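Folding winter knits on the bed

Every summer I put away the warm clothes, and every summer I forget how much space one thick sweater needs. These four pictures are from the bedroom, where the bed becomes my folding table. The page belongs to my small household notes, last changed on 2025-06-19.

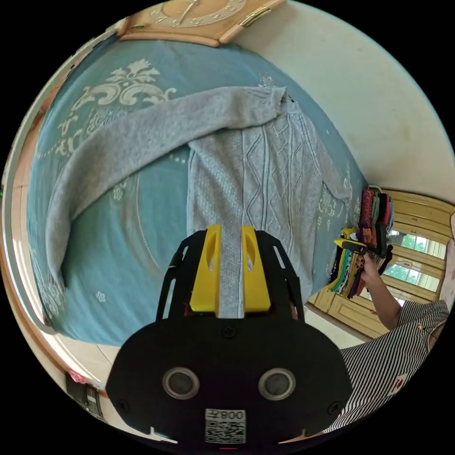
A cable knit should be folded on a flat and firm surface. Before anything else I lay it down in full length and pull the shoulders straight with two hands. The sleeves are always the difficult part. When one of them lies diagonally across the bedspread, as the light grey one does, it must first come back to the side of the body, otherwise the fold will be thick in one place and thin in another.

My sweater is a Caleno and weighs 700 grams, so I never hang it. On a hanger the shoulders become long and pointed, and no washing will bring them back.
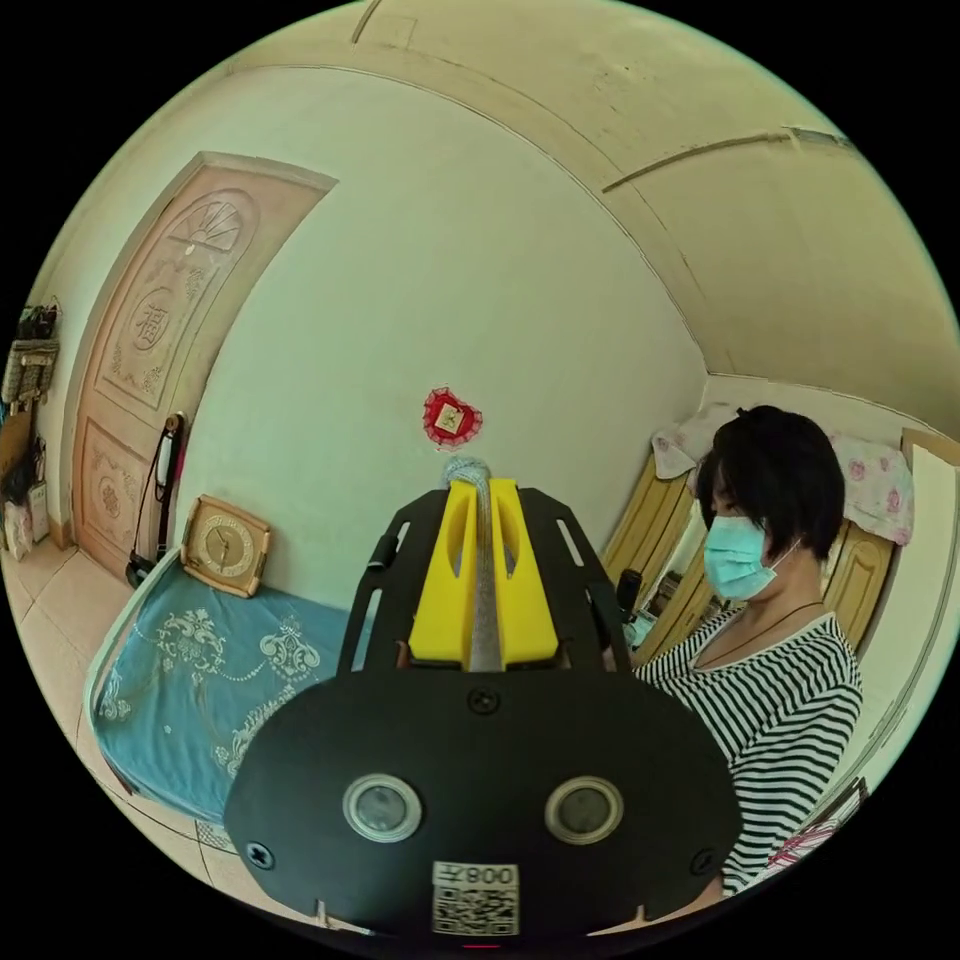

It is also good to have free space beside the bed, because you have to walk from one side to the other. I fold both sleeves over the back, then I bring the hem up to the middle, and then once more. For children's knits one fold less is enough.

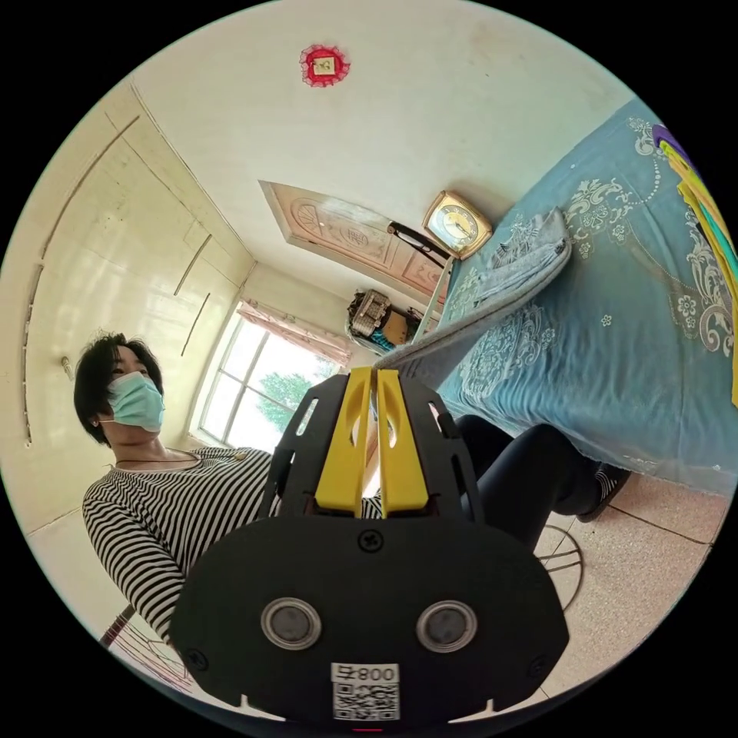
After folding, I let the pile rest for 30 minutes before it goes into the box. My boxes are from Hesten and each takes up to six sweaters – five if they are thick. I put the heaviest at the bottom and a piece of cotton cloth between the layers. In July I open the boxes once, on a dry day, and let some air in.

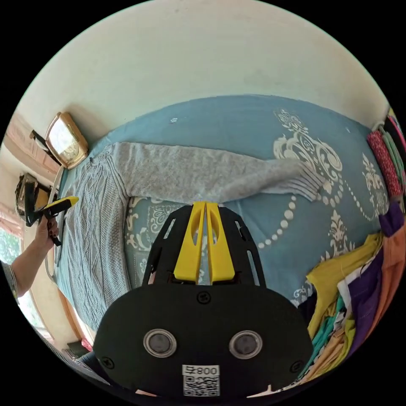
Grey sweater on the blue bedspread, one sleeve laid out to its striped cuff.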